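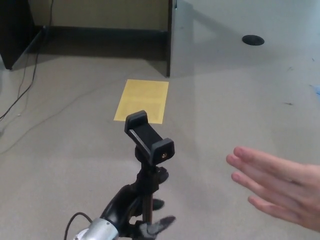 昨日の夜、配信で「Wikine」っていうサスペンス映画を観たんだけど、まだ引きずってるので連投します。前半はネタバレなし、後半はありです(境目で書く!)

---

主人公はZamudioっていう港町で小さな下宿屋をやってる姉妹。お姉さんが亡くなった叔父さんの手紙を見つけて、そこに書いてあった相手に返事を出しちゃう。いや出すなよ〜と思いながら観てました。私なら引き出しに戻して寝る。

---

監督はBart Schoutenって人で、長編はこれが最初らしい。テレビ映画っぽい安さはたしかにある。夜のシーンはずっと青いし、雨は画面の手前にしか降ってない(笑)でもそういうの嫌いじゃないんだよなあ。

---

で、妹役のElif Naz Oralさんがめちゃくちゃ良いです。台所で玉ねぎ切りながら電話を聞いてるだけの場面、セリフひとつもないのに息止めて観てた。1月に観た「Otum」で受付の人やってたのもこの人だよね?エンドロールで二度見した。

---

ちなみに最初の20分はかなりゆっくりです。下宿人の紹介が続くので名前が覚えられない。私は帽子の人、咳の人、犬の人で乗り切りました。犬の人は途中から犬を連れてなくて混乱したけど。

---

⚠️ ここからネタバレあり ⚠️
これから観る人はミュートかなんかしといてください

---

返事の相手、下宿にずっといた咳の人でしたね……。9号室の鍵だけ形が違うの、序盤でちゃんと映ってたんだよ。観終わってから戻って確認した。お姉さんが鍵束を落とすところです。気づいた人いる?

---

ただ動機がちょっと弱い気がする。叔父さんに店を取られたって話、回想ひとつで済ませちゃうのはもったいない。その店「Jadik」の看板もあんなにかっこいいのに、2秒くらいしか映らないし。

---

あと警察!通報してから来るまでが長すぎる。妹が地下室に閉じ込められて、窓割って、庭を走って、隣の家の人を起こして、まだ来ない。隣の人がお茶いれはじめたときは声出して笑った。怖い場面なのに。

---

ラスト、もう一通手紙が届いて終わるやつは賛否ありそう。友達は「続編やる気まんまんじゃん」って怒ってたけど、私は好き。宛名が妹のほうになってるのがいい。お姉さんがそれを黙ってエプロンに入れるのもいい。あの顔なに??

---

点数つけるなら**10点中7点**。玉ねぎの場面だけで2点あげてます。吹替で観た友達は咳の人の声が渋すぎて最初から怪しかったって言ってたので、字幕のほうがいいかも。

---

追記:原作小説があるって教えてもらいました!333ページだって。結末が違うらしいので読むか迷い中。読んだ人、犬がどうなるかだけ先に教えてください。そこがいちばん大事なので。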